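Workplace Floor > Packing, Sorting, Kitting > Are the arms coming for the set-up bench?

setupbench_azra
Posted 7:40 am

Long post, get a coffee. I work at a games refurbisher outside Anville. Schools and clubs send us used sets, we check them, put them back together and send them out with everything where it belongs. Chess is most of it. There are 30 of us in the building and for years the set-up bench was four people, a radio and a heater that everyone fought over.

In December management put in a cell with two arms. The project is called Tarutholm, which sounds like something you'd rub on a knee. The pitch was that the arms lay out each set on its own board so missing pieces show up right away, and the four of us "move up the value chain." I have been up the value chain for a while now. It has a stool and a clipboard.

What the job is now: I load the cell, I watch, I write down every dropped bishop, and when something goes over I reset it. The arms are slow. I could lay out a full set while one of them is making up its mind about a pawn. But they don't stop for lunch and they don't ask for the heater. The target on the wall says 1,000 sets a month by the end of the year. It doesn't say who will be on the stool.

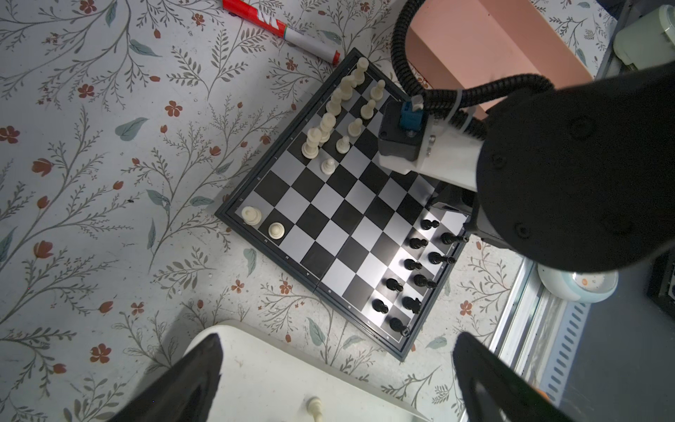

Ctibor Hudec: Sorry, but you've described a better job than the one you had. I did set-up by hand at the Luvville warehouse and my thumbs still click. If a machine wants to pick up pawns all day, let it. Ask for the training and the pay grade and stop being sentimental about a radio.

setupbench_azra
The radio was good, Ctibor. And I did ask about the pay grade. The answer was that watching is less physical than doing, so the grade is "under review." I've had milk that was under review for less time.

nadine_ah
This is the part that gets me. When you placed the pieces you were unskilled because it was only pieces. Now you supervise a machine that places the pieces, and you're unskilled because the machine does it. Somebody explain to me where the skill was supposed to be.

Ctibor Hudec
In writing, Nadine. It's supposed to be in writing. Get a job description with the words "operator" and "fault recovery" in it before the thing gets fast. Once it's fast you have nothing to trade.

pickface_mariama
Half agree. We had the same talk at Conceição when they automated the tote line. I got the operator title and a nice badge. What I lost was the talking. On the old line you stood shoulder to shoulder and you knew whose kid had a fever. Now I'm at one end with a screen and the next human is past the shrink wrapper. The work is easier on my back and I go home more tired. I can't fully explain that.

Ctibor Hudec
That's watching. Watching is tiring. Ask any parent at a swimming pool.

amnuay_c
I'm on the other side of this, I do integration work, so throw your tomatoes. Most of what goes right in a cell comes from the people who did the job by hand. They know the knights tip if you grab them high and that the cheap sets have bases like soap. If your engineers aren't asking you that stuff, they're wasting your time and their money.

setupbench_azra
They ask. I told them to go in lower on the knights, they changed it, and in the next meeting it was a "grasp height improvement." I was in the room. I had brought the cookies.

nadine_ah
Please tell me you took the cookies back.

setupbench_azra
I took the lid back. It's a good tin.

amnuay_c
Ask for your name on the change log. Small thing, but when reviews come around it's a document, and management loves a document.
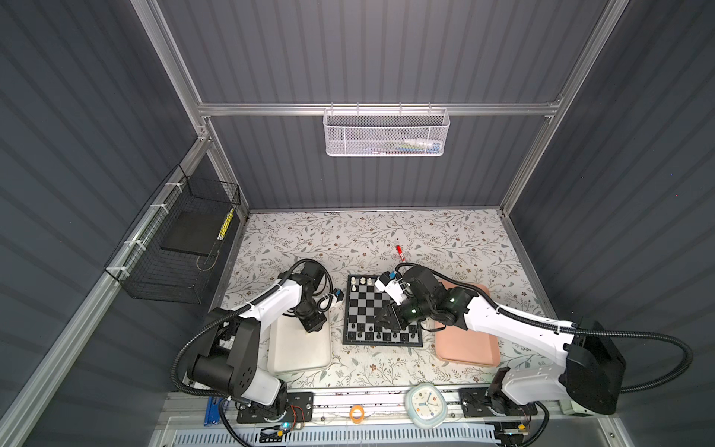 pickface_mariama
What happened to the other three from your bench?

setupbench_azra
One went to shipping, one retired a bit earlier than planned, and the third is on the late shift with the same stool and clipboard as me. We overlap for 30 minutes, so that's the team now. We use it to complain, mostly about the heater, which went to shipping too.

pickface_mariama
So nobody was let go.

setupbench_azra
Nobody was let go and nobody was replaced. When someone leaves, the chair just gets moved to another room. It's very polite.

Ctibor Hudec
Still say it beats the thumbs.

nadine_ah
You and your thumbs. Azra, did you get anywhere with the change log?

setupbench_azra
Sent the email at 3 pm. I attached the knight thing, the soap bases and a list of what I reset last week. Got an auto-reply thanking me for my patience. I'll post when a person writes back.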